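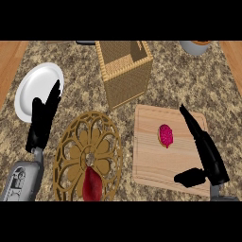

Sunday, bench 3, kettle on

Back to the rye starter. Siv asked me to write up the flour comparison properly this time (my last entry was two lines and a coffee ring, sorry Siv), so I'm going to ramble on until it's all down.

Same mother culture as in September, split into 2 jars. One gets the Birkska whole rye, the other gets the Margaritis light rye that Prodromos keeps going on about. Both fed equal weights of flour and water, both on the shelf over the radiator, lids resting on top. I put a rubber band at the starting level on each.

The Birkska jar took off first, which surprised none of us, but I didn't expect it to be that quick! By the time I'd done the dishes it was well past the band and smelling like green apples. The light rye sat there sulking all morning and then climbed slowly through the afternoon. Texture is the part I like, though – it stays stretchy, almost like a wheat starter, and it comes off the spoon without a fight. The whole rye is basically wet cement and I had to scrape it off my watch.

Baked one loaf from each. I forgot to preheat the second pot, so the crusts can't be compared, please don't try. Crumb I'm happy to talk about. Whole rye: tight, damp, a bit gummy toward the bottom, lovely flavor. I cut it too soon, I know I did. Light rye: more open, milder, a little dull on its own but really good with salted butter and the last of the pickles.
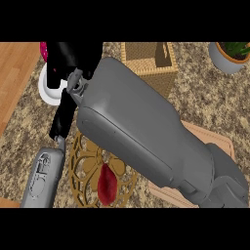 Kobe thinks the gumminess is down to the oven and wants the core at a higher temperature before it comes out. Could be. I pulled it when it sounded hollow, and with whole rye that tells you next to nothing. I'll use the probe next time, if whoever has the probe would put it back in the drawer (Tymofii, I'm looking at you).

Pei-shan's idea was to scald part of the flour first. She does 90 grams with boiling water poured straight over, stirs it to a paste and leaves it under a towel until it's cool. I tasted a bit of hers and it was sweet, almost malty. I'm going to try it with the Birkska and keep everything else the same.

To do:
Feed both jars again before I leave
Order more whole rye, we're down to the last bag
Wait 6 hours before slicing, and I mean it
Find out if the Roline scale is drifting or if I just can't read it
Ask Prodromos how long he keeps his light rye going between feeds

Leftover slices are in the bread bin, light rye on the left. Help yourselves.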